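Revon Plot Logger, User Guide for Field Stations
Section 4. Placing the logger in a mountain plant plot

Revised April 30, 2021. Text by Omolara Nwachukwu, checked in the field by Garba Idahosa.

Before you start with this section, please finish Section 3 (charging, clock and first test indoors). A logger with a wrong clock will still record, but the readings can not be matched later with the rain gauge, and the whole month may be lost for the comparison.

The steps are written for plots with cushion plants, tussock grasses and giant rosette plants, on open slopes with thin volcanic soil. They were tried mainly on the Ekwueme slope, where our highest plot lies at 2135 meters. If your plot is in forest or in wet peat, read also Section 6, as the probe must go in at a different depth there.

4.1 What you need

Logger unit with lid and gasket
Soil probe with three pins, and its cable
Air temperature sensor with white shield
Mounting stake, short type for stony ground or long type for deep soil
Spare gasket, order number 1704
Hand trowel with depth marks
Soft brush
Plot card and pencil (ink runs in fog)
Two plant labels, blank

Note: The short stake is packed under the cardboard floor of the box. Several stations have written to us that it was missing, so please lift the floor first.

4.2 Choosing the spot

1. Find the plot card and check the plot number against the tag on the corner peg. Do not trust your memory of the last visit, even when the plot looks familiar.

2. Walk along the outside of the plot, on rock where there is rock. Young rosettes are often smaller than a coin and have the same gray color as the gravel around them.

3. Select a place on the downhill side of the plot, outside the rope. The probe should be an arm's length from the nearest marked plant.

4. Look if the place is shaded by a boulder at noon. If it is, choose another. A boulder which gives shade only in the early morning is acceptable, but write it on the card.

5. Put the trowel in the ground gently at three points. If it meets stone each time before the first depth mark, move sideways along the slope and try again. Do not move uphill into the plot.

Caution: Never take out a living plant to make room for the stake, also not a grass or a common weed. Weeds are removed only on the weeding days, and the number is entered on another form.

4.3 Setting the stake

1. Brush the loose gravel to one side and keep it in a small heap. You will need it again in 4.4.

2. Hold the stake with the flat face to the north.

3. Push it down with body weight. If it does not go, turn it a quarter left and a quarter right, and push again. Do not use a hammer or a stone. The head of the stake is molded in one piece with the clip, and when the clip has a crack the unit will rattle in the wind and the lid opens by itself after some weeks.

4. The stake is deep enough when the ring mark is level with the soil. On a slope, take the uphill side as the level.

5. Wait a few minutes, then try to move the stake with one finger. It may bend a little but it should not turn.

Note: In cinder soil the stake will often turn however deep it is. In this case use the wing plate from the accessory bag. The plate goes under the gravel, with the wings along the slope and not across it, so that rain water can pass.

4.4 Putting in the soil probe

1. Remove the rubber cap from the pins and put it in the lid pocket. It is needed for transport.

2. Make a narrow slot with the trowel to the second depth mark. Lay the soil that comes out on the back of the plot card or on a flat stone, in the same order as it came.

3. Press the three pins sideways into the undisturbed wall of the slot. All three must go in fully. When one pin stays in air, the reading will be much too dry, and it is not possible to correct it afterward.

4. Lead the cable down first and then up to the stake, in the form of a letter U. Drops of water will then collect at the low point and not run into the connector.

5. Fill the slot in the right order, deep soil first. Press with two fingers only.

6. Spread the gravel from your small heap over the place. After this it should look nearly the same as the ground next to it.

Caution: Do not water the slot to make the soil settle. This was recommended in the older Osmont guide and some teams still do it. Water that is carried up from a lower station may bring seeds and fungus with it. 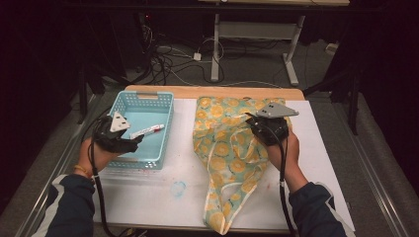
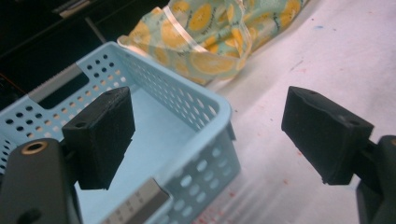
4.5 Fixing the air sensor

1. Slide the white shield over the sensor until it clicks. The open slits point downward.

2. Fix the shield arm on the stake at the upper notch. In plots with tall rosettes (flower stalk expected in the same year), use the lower notch, otherwise the stalk can lean on the arm and break.

3. Connect the two plugs. The soil plug has one groove, the air plug has two. They do not fit in the wrong socket unless they are forced.

4. Put the logger in the clip with the display away from the afternoon sun.

4.6 Starting the recording

1. Press and hold the green key until the display shows SET.

2. Choose the interval with the arrow key. For all alpine plots the interval is 30 minutes. Please do not select a shorter one for "better" data, as then the memory is full before the next visit and the old readings are overwritten.

3. Press the green key one time. The display asks for the plot number. Enter it with the arrow key and confirm.

4. Wait for the first reading. A soil value between 3 and 45 is normal. If the value is 0 or the display shows two lines, go back to step 3 of part 4.4.

5. Breathe once on the air sensor. The temperature should go up a little and come back. If it stays the same, the plug is not fully in.

6. Close the lid and turn both screws by hand until they stop. Then a quarter turn more, and no further.

Note: The counter in the corner of the display shows how many readings are stored. It begins again at zero with every start. If it shows over 700 directly after you have started, the old memory was not emptied. Copy it first as explained in Section 5, then start again.

4.7 Labels and card

1. Write the plot number and the last three digits of the logger on both plant labels. One label goes on the stake and the other on the corner peg.

2. On the card, make a simple drawing with the rope, the stake, the marked plants and one large rock. An arrow for north is enough, it does not need to be beautiful.

3. Write down if flowers, buds or dry seed heads are present on the marked plants. Do not touch the seed heads. Collecting has its own permit, and at our stations only Aminu Ezeani holds it.

4. Enter signs of browsing (bitten leaf tips, droppings, pulled rosettes). If you are not sure about the animal, write "not sure". A wrong goat is worse for us than an unknown animal.

4.8 Cleaning before you leave

1. Brush the soles of your boots over the seed tray, also between the heel and the sole.

2. Brush the trowel and the outside of the bag.

3. Close the tray and carry it down with you. It is emptied at the station, in the bin with the lid.

Caution: The same boots should not be used in two valleys on one day, even with brushing. This rule is in force since the Argentine ants were found near the lower track.

4.9 If something is not as described

Display is empty after closing the lid: this is normal, it sleeps. Press any key.

Display shows LID: the gasket is folded or there is sand on it. Open, wipe with a dry finger, close again. If it comes back, replace the gasket.

Soil value jumps up and down: usually a pin touches a stone. Make a new slot on the other side of the stake. Do not use the old slot a second time.

Air value is much higher than expected at midday: the shield is upside down.

Unit is found lying on the ground: do not restart it. Write the time on the card, take it to the station and give it to Salamatu Okoro with the card. The readings before the fall can be used and she will separate them.

Stakes from the Trollix kit fit the clip, but their ring mark is lower. If you use one, measure the depth with the trowel and ignore the ring.

The first check should be made after two weeks. For loggers placed in June, when the dry season begins on the leeward side, make it after one week, and look at the gravel around the stake for cracks. Continue with Section 5, Reading out the memory.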